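Notebook, bench 2, Clulleo task set
June, started 9:40

Task for this block: pick up the bowl, place it somewhere else on the table, go back to the start position. The green block is in half of the plan as a distractor, and later it will go into the bowl, but not today. Target for the whole Clulleo set is 700 episodes. Before this morning we had 168 that passed the check.

Changed since the last entry: Triltier recorder is now on the new config, the one with the gripper width saved at the same rate as the joint positions. The old files have the width at a lower rate and must be resampled before they are mixed. I wrote this in the readme also, but people do not read the readme.

First problem was the grasp on the rim. If the gripper comes down too near the centre line of the bowl, one finger lands on the rim and pushes it. I spent the first part of the morning only on the approach: stop above the rim, correct sideways, then go down slowly. It makes the episodes longer but the motion is much more the same from one to the next.

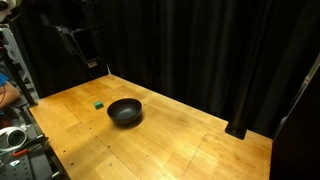 Same table and same black curtain for all of the block.
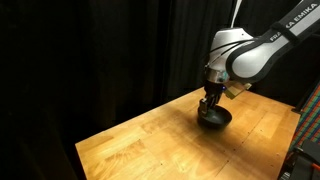
Why do we keep the episodes where the first grasp misses and the operator tries again? The policy will also miss sometimes, and if it has seen only clean grasps it has no example of how to come back from a bad one. We keep them with the tag "retry" so they can be left out in training if somebody wants to compare.

Count at lunch: 36 new episodes kept, 2 thrown away. One of these had a gap in the joint log, the other I stopped myself when I forgot to press the start mark. Both are deleted from the Smits drive, not only from the list.

Start positions: I used the printed sheet from Horunberg again. The positions near the far edge are slow to reach and I think we have too many of them. Tomorrow I want to use more of the near half - the last evaluation was weakest there.

Light: the glare on the varnish moves when the ceiling lamps are changed. Please leave the lamps as they are until the set is complete, or write here the time when you touched them.

To do:
resample the old width data
check the clock offset between the two cameras, it was growing slowly before lunch
decide if a bowl released a little tilted is a success or not. For now I mark it as success if it settles without help.
make a copy of the task sheet for the afternoon operator

15:20 restarted the recorder, episode numbers continue from the morning.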